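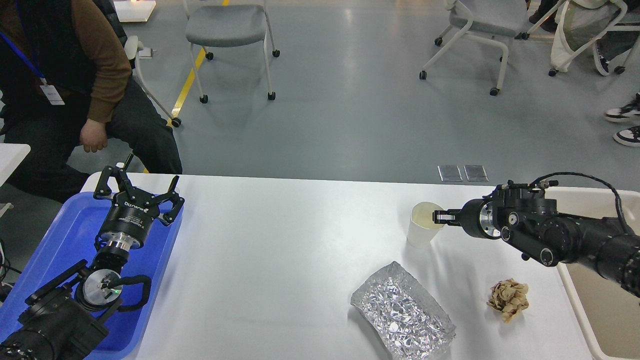
Table clearing

Table clearing, also called clearing down or bussing, is the removal of used cups, food containers, wrappers and napkins from a table after eating or drinking. It covers everything between the last bite and the first wipe of a cloth, and it goes on in homes, cafeterias, break rooms, schools and just about anywhere a person has ever sat down with a snack. For such an ordinary chore it has a wonderfully rich set of habits, arguments and little tricks attached to it!

Scope

Writers on housekeeping usually separate clearing from two neighboring jobs: wiping, which deals with the surface itself, and washing up, which deals with reusable dishes. Clearing a table of disposable items is mostly a matter of sorting. A typical small load has a paper cup, a foil tray and a ball of used paper, and even those few things can call for different handling, depending on local recycling rules and on how much food or drink is left in them.
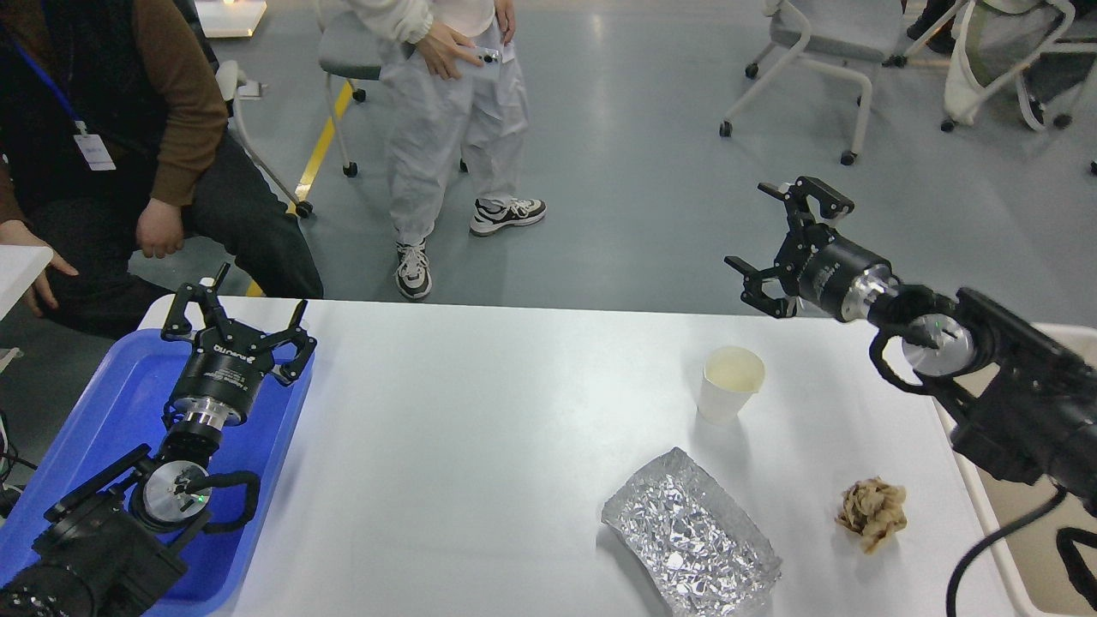
Paper cup, crumpled foil tray and a wad of brown paper on a white table.

Common items

Paper cups. The paper cup is the item most likely to cause trouble, as it's light, tall for its width and often still holding a drink. Many paper cups have a thin lining that keeps liquid from soaking through, and some recycling programs won't take them for that reason. A cup with liquid in it is normally emptied into a sink before it goes anywhere near a bin.

Foil trays. Aluminum foil trays are used for baking, reheating and takeout. They crumple easily, and a crumpled one is still perfectly good aluminum, which can be melted down and used again and again (a lovely quality in something so flimsy). Food left in the corners is the usual problem. Most guides suggest a quick scrape and a rinse, and a flattened tray takes up far less room.

Balled paper. Napkins, bags and sandwich wrap tend to end up as a tight wad. Clean, dry brown paper can often be recycled. Greasy paper usually can't, though many composting programs are glad to have it.

Order of work

There is no single correct order, and people get surprisingly attached to their own. The "cup first" method takes away the spill risk before anything else is touched. The "dry first" method picks up paper and foil to open up some space, leaving a clear path for carrying the cup. A third approach, popular in busy lunchrooms, brings a bin right up to the table and works from the near side to the far side.

The Mollberg Lunchroom Handbook, compiled by Zanele Msimang and Ruan Makhubela, comes down firmly for cup first. It also asks readers never to stuff paper into a cup that still has a drink in it, a habit it calls "making soup." 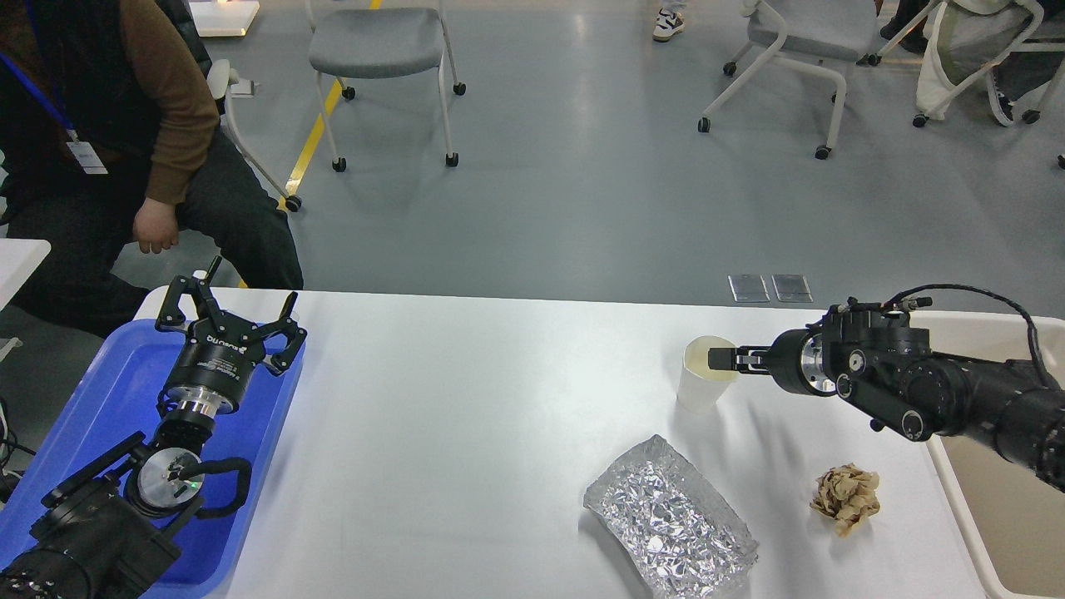 Thabiso Mahlangu disagreed in a letter to the handbook's editors, writing that a cup does no harm standing where it is, and that most of the spills he had cleaned up came from people reaching over a pile of trash to get at the drink. Later printings carry his letter in full next to the original advice, and it makes a great read.

Holding a cup

A thin paper cup bends when it is squeezed, and the open rim is its weakest part unless the edge is rolled. A hand around the middle gives the steadiest carry for a fairly full cup. Picking up by the rim is quick and keeps fingers off a warm side wall, but it works best with little liquid and a light pinch.

Trays and bins

Plastic trays and shallow bins save a great many trips. A raised rim keeps loose items from sliding off and holds back small spills. Some lunchrooms give each color its own job, say blue for things going back to the kitchen and white for trash. The colors follow no shared standard, so a label helps newcomers enormously.
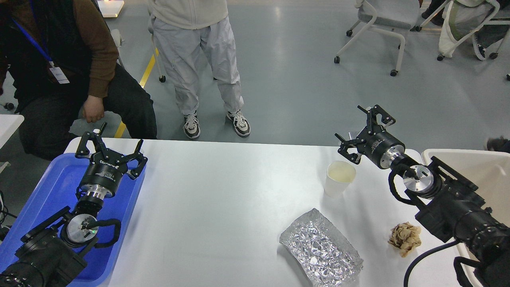 Shared tables

Clearing gets more interesting when a table belongs to everybody. The Otitz canteen study, written up by Haruto Amano, looked at 807 lunches and found that diners were much more willing to clear up when a bin stood within arm's reach of the table.

See also

Dishwashing
Food packaging
Paper cup
Recycling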